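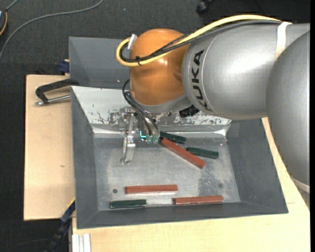 Surham to extend evening bus service from August

Surham will run its buses later into the night starting in August, after the town council voted to fund a one-year extension of Routes 4 and 7.

The last buses on both routes now leave the Market Street stop at 8:40 p.m. Under the new schedule, the final departures will be at 11:15 p.m., with a bus every 70 minutes after 8 p.m. Daytime service will stay the same.

Route 4 runs from Market Street to the hospital and the community college. Route 7 serves the Drostach district on the east side of town, where a number of employers have second shifts that end at 10 or 10:30 p.m. Workers there have asked for later buses for several years.

"I was paying for a ride home four nights out of five," said Lihua Jia, who works evenings in Drostach and spoke at the council meeting. "It came out to more than my groceries some weeks. I would have taken the bus if there was one."

Jia turned in a petition with 243 signatures this spring. It asked for later service on Route 7 only. Route 4 was added after the college said that students in night classes were leaving early to catch the last bus.

The council approved the plan 6 to 1. The vote against came over the cost of the contract with Zerouali, the company that operates the town's buses. Under the contract, the town pays Zerouali by the hour, and the rate goes up after 9 p.m. The council member who voted no asked for the contract to be put out for new bids first. That request did not get a second.

Zerouali said it will need to hire drivers before the change takes effect. Applications are open now, and training takes five weeks. The company said it would start with current drivers on overtime if the new positions are not filled by August.

Fares will not change. A single ride will remain $1.75, and monthly passes will be good on the late buses at no added cost. Riders over 65 and students with a college ID will keep paying half fare.

Sixteen stops along the two routes will get new lighting before the service begins. Work on the first of them, at Wosance Avenue and Mill Road, is set to start next month. The stop will be moved half a block north during construction, and temporary signs will be posted.

Weekend service is not part of the plan. Buses will continue to stop running at 6 p.m. on weekends.

The town will review ridership after six months. Printed schedules will be available at the library, the town hall front desk and on board all buses by the end of July.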